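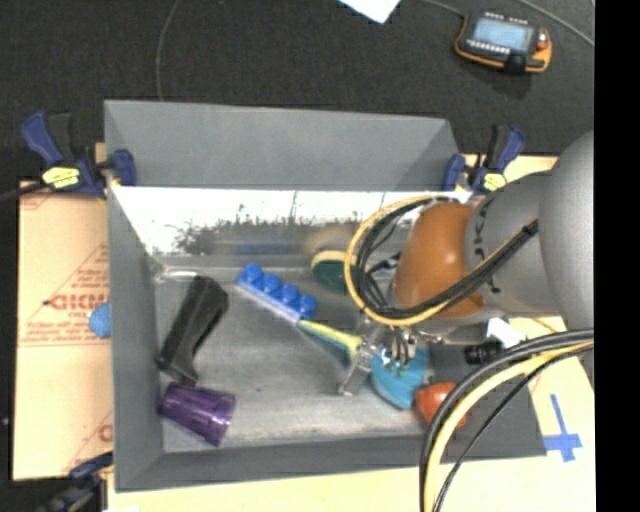

Figure 1. Grey bin on a pale work surface, held at the rear corners by bar clamps.

Workholding and Storage, Unit 3
Handout: securing open bins to a bench top
Notes prepared by Garba Akpan

1. Purpose

An open bin that is filled and emptied from above takes small side loads every time something is drawn against a wall. If it is free to slide, its position drifts over a shift. For bench work where the bin must stay in one place, it is fixed down or clamped. The notes cover clamping only.

2. The bin

Bins with sloping walls are wider at the rim than at the base. The slope helps when reaching into the corners, but it gives a clamp jaw a poor seat. A flat jaw on a sloping wall touches along one edge first and tends to ride up as pressure is applied. Seat the jaw as squarely as the wall allows, then tighten in small steps.

In Figure 1 the rear wall has a shiny band with dark, mottled scratches below the upper panel. A band of that kind throws back glare under overhead light and blurs the reflection of the contents. When judging how full a bin is, look straight down into it and ignore the reflection.

3. The clamps

The bar clamps in Figure 1 are of the trigger type, with blue handles on the two at the rear. One jaw is fixed and the other travels on the bar.

Points to check before use:
– pads present on both jaws
– bar straight and free of grit
– trigger returns fully when released
– bar end does not stand out where a sleeve can catch it

Place rear clamps as a pair, one to each corner, and bring them up alternately. Tightening one fully before the other is started will turn the bin slightly on the bench. A further clamp near the front corner limits this turning.

4. Force

Clamping force should be enough to stop sliding and no more. Thin walls bow inwards well before the clamp reaches its limit. For the practical, use a clamping force of 110 N at each rear corner and measure the gap at mid-wall with a feeler gauge. Record any bowing above 2 mm.

5. Sheet material beside the bin

Card or protective paper may lie alongside a bin, as at the left of Figure 1. It must not run under a jaw pad – card compresses, and the clamp slackens.

6. Practical

Work in pairs. Clamp the bin, push each wall by hand at rim height, and note any movement. Release, re-clamp and repeat. Results go to Jailson Bittencourt by Thursday, October 3, 2024. The written test on this unit is in December.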